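Cutow Home Help > Kitchen > Storage and tidying

Stand for wooden spatulas: is this one any good, and how do I clean the table?

Asked 12 December 2023

Hi all, hoping someone with a tidier kitchen than mine can help. I've been slowly sorting out my cooking bits (the drawer jams every single time I open it) and I've got a metal stand with a round base and a pole going up to a sort of collar with short curved arms and a knob on top. I'd like to hang my wooden spatula on it, and probably a few others once I know it works. The spatula says MAXCOOK up the handle and has a hole at the top.

Two questions really. Will wooden ones hang happily on short arms like that, or do they just slide off when you knock the table? And does a shiny base mark a painted or white surface if it lives in one spot? My white top is already a bit stained and specky and I don't want to add a ring to it. I put squared paper down for working out where things go, which helps a bit, but I can't leave that there for ever.
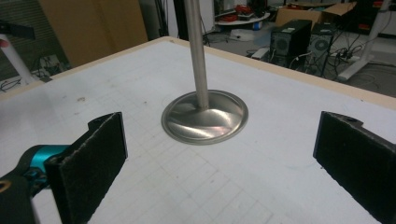
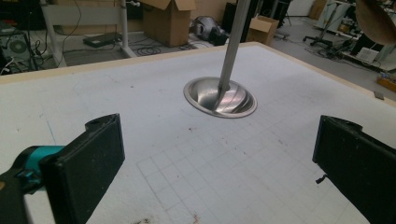
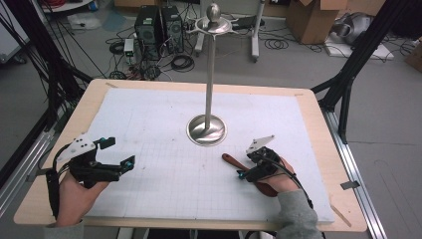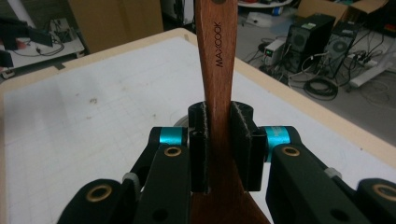
The metal stand, and in the last one the MAXCOOK spatula.

I don't fry much, so it's mainly for stirring and the odd omelette. Would rather not buy another stand if this one will do!

3 answers

Answer 1 (accepted, 6 people found this useful)

I've had a carousel sort of stand for 5 years, a Brosine one, so not the same as yours but the same idea. Wooden spatulas are fine on it as long as the hole goes right over the end of the arm. Try it before you commit: hang the spatula, give the table a good nudge with your hip and see what happens. If it swings and stays put you're laughing. If it hops off, tie a loop of cotton string through the hole and hang it by that. I did it with all of mine in the end and they look rather nice (my sister disagrees).

Space them out evenly too. I once had 4 heavy ladles all on one side and the whole lot went over into the washing up.

As for the base, turn it over and have a look underneath. Mine came with a felt ring, and when that went manky I cut a new one out of a cork mat. Lift it and wipe under it when you do the rest of the table. The rings I've had were always from water sitting there, so let the spatula dry flat on a tea towel first and hang it up afterwards.

For the stains you've got already, bicarb and a drop of water on a soft cloth, go gently, try a corner first. Pencil lines come off with an ordinary rubber. Bare wooden edges I'd leave well alone with the bicarb, it left a pale patch on mine.

Answer 2

just use a jar

Answer 3 (1 person found this useful)

Agree with the first answer about drying. I'd also oil the spatula now and then, plain mineral oil for chopping boards, rub it in, leave it overnight, wipe off what's left. I do mine every June and again before Christmas and they've lasted ages. There's a long thread on the Pacheco kitchen forum on which oils go sticky, almost 730 replies last I looked, so put the kettle on.

I wouldn't bother with a jar myself. Handles go in damp and you find a puddle of something horrid at the bottom.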